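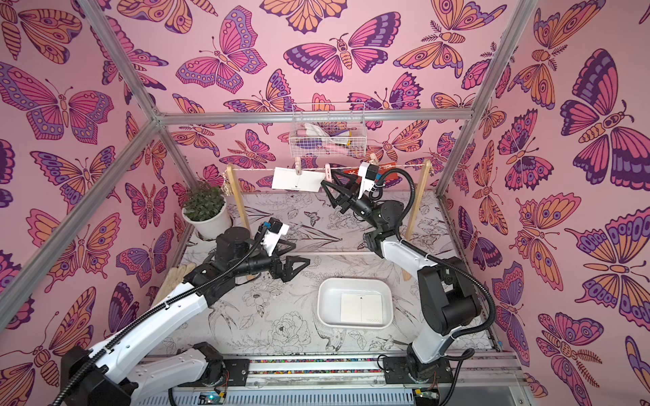 Lining a box room: paste, drops and pattern repeat

The box room at Firncombe measures very little on paper and took most of April. The walls are old lime plaster, skimmed in places with gypsum, and the two take up paste at different rates. I sized both with thinned paste and left them overnight. Lining paper went on first, horizontally, so that no joint would sit behind a joint in the top layer.

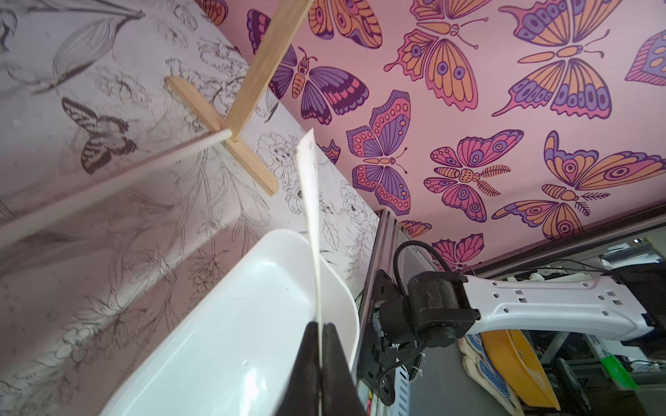
The allowance at top and bottom is where most paper gets wasted. I cut each drop 70 mm over and trimmed it in place with a snap-off knife, changing the blade every second drop. A dull blade drags soaked paper and tears it - usually at the skirting, where it shows.

Jolán Fodor lent me her pasting table and a plumb line. I prefer the line to a laser for old rooms. The first drop was hung to it, 451 mm out from the corner, and the corner itself proved to be 9 mm out of true over its height. I split the paper there and overlapped it slightly on the return wall.

Soaking time was seven minutes per drop, written in pencil on the back. The last short length over the door is still to do.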